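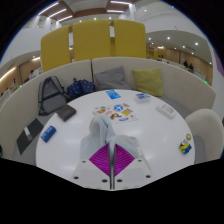 When should a finger pad on a hand-held gripper be taken out of service?
At 900 grasps, or at the first sign of a lifted or flattened ridge, whichever comes first. The pad is then replaced and the old one is bagged with its count written on the bag.

Notebook entry, 1 December 2024
Sivbridge handling group, cloth tasks

The purpose of this entry is to record how the Wultville practice sheet is to be applied at shared tables in public buildings. The sheet was written for the bench in March and leaves several points open.

Table contents. Personal items may remain on the table during cloth work provided they are not moved between the first and last grasp of a set. If an item is moved, the set is closed and a new one is opened. Sets are not to be joined afterward.

Cloth. One cloth per set. It is shaken out and dropped by hand before each grasp, never laid flat and smoothed. The Higuchi procedure allows smoothing; ours does not, and results from the two should be kept in separate folders.

Mounting plate. Screws are checked by hand before the first set and again after every 50 grasps. A loose screw is entered in the log even when it is tightened at once.

Bystanders. Work stops when a person comes within arm's reach of the tool. People farther off in an open building are accepted, but recordings in which a face can be recognized go to the Jiltthorpe reviewer before anyone else opens them.

Count to date. The present pad stands at 741 grasps. It passed inspection this morning – no lifting at the center line, slight dulling at the lower tip. Next inspection at 800.

Open points:
Section 6 of the sheet says "clear surface" without stating a distance. A request for a figure has been sent to Wultville. Until a reply is received, keep one hand's width between the cloth and the nearest item at the start of each grasp.
The log form has no line for the type of table. Write it in the margin for now.
Spare pads are down to one pair. Order placed – delivery date not confirmed.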